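When the gripper does not stop closing

Nanna Gunnlaugsson has worked with hand-held grippers at the Endalville workshop for 3 years. In October her team had a fault which they still discuss. I met her together with Bevan Hollis, the technician who found the cause.

"The fingers closed by themselves," she told me. "I was not pressing the trigger. My left thumb was between them." The thumb was bruised, and she could not work with that hand for two days.

Hollis first suspected the trigger spring. He changed it, and the fault came back after 32 cycles. "Then I was a little ashamed," he said, "because I had already written in the log that it was repaired."
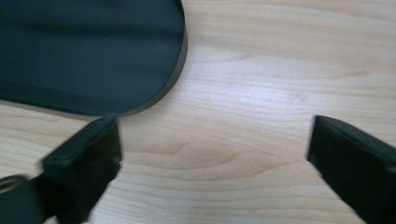 The real cause was a cable that rubbed against the housing each time the fingers opened fully. After 1140 cycles the insulation was gone, and the controller read the short circuit as a command to close. Hollis explained that the wide position is the dangerous one. With the two black fingers so far apart over the bare wood, a person easily believes that there is room for a hand. "You see a big gap and you feel safe," he said. "I also felt safe."

The cable now runs through a sleeve from Kragh, and it is replaced every 3000 cycles. Gunnlaugsson asked for one more change, a switch that cuts the power before anybody reaches between the fingers. The workshop in Lastthorpe has ordered the same switch.

I asked her if she trusts the tool again. "I trust the switch," she said. "With the tool I am still polite."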